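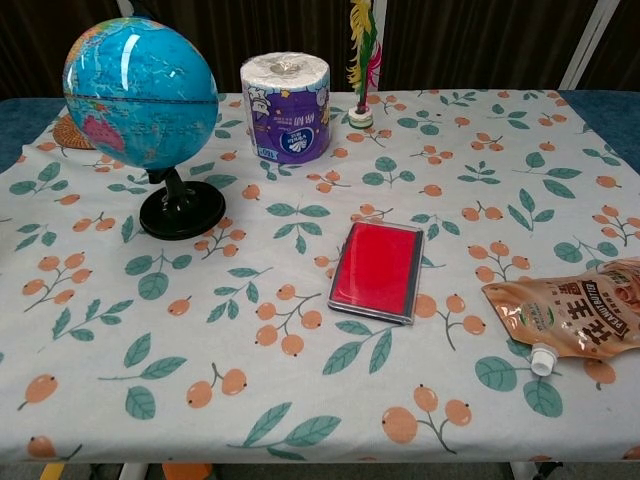
## 4. Globes in the homes of letter-writing households

**Figure 4.** Desktop globe on a black base, standing on a tablecloth printed with orange berries and sage-green leaves.

We came to the globes by a side door. The survey was meant to be about how families keep up with relatives who have moved far away, and the first version of our question sheet asked only about letters, calls, and parcels. But people kept bringing up the globe, usually while telling us about somebody else, and by the second month we had added a page for it.

Of the 400 households that returned the full sheet, 36 percent said they kept a globe somewhere in the home. The share was higher on Funen than in either of our other two areas, and we spent a good many pleasant afternoons arguing over why. School habits may have something to do with it. So may the size of the houses, though we would not lean on that very hard, as plenty of people in small apartments told us they had made room for one.

Most of the globes described to us were small desktop ones like that in Figure 4, with the oceans in a strong blue and the land in a handful of bright colors. People were fond of the colors and often remembered them better than the names. One woman in the Iltine group told us she still thinks of her brother as living "in the pink part," and her grandchildren have picked the phrase up from her (they use it for anywhere that takes more than one flight).

### 4.1 Where the globe is kept

We had guessed that most would sit on a shelf or in a child's bedroom, and many did. Still, 25 of the households we visited in person kept theirs in the room where the family ate, and these were the homes where it came up most in conversation. Somebody would mention a cousin, somebody else would ask how far that was, and the globe would be pulled over between the plates. December was the busiest time for this, when the parcels went out and the long calls came in.

### 4.2 Old borders

Age did not seem to trouble anyone much. Several families cheerfully showed us countries that no longer go by the name printed on them, and a few had corrected theirs in pen. We asked whether they would like a newer one and mostly got a polite no. A father in the Gritum group, who had carried his through three moves wrapped in a bath towel, said he would miss the dent.

### 4.3 Limits of this part of the survey

The globe page was added late, so the earliest sheets had to be followed up by phone, and 90 of those calls went unanswered on the first try. We did reach most of the families in the end, but answers given over the phone were shorter, and we lost some of the stories we would dearly have liked to have. Section 5 returns to the letters themselves.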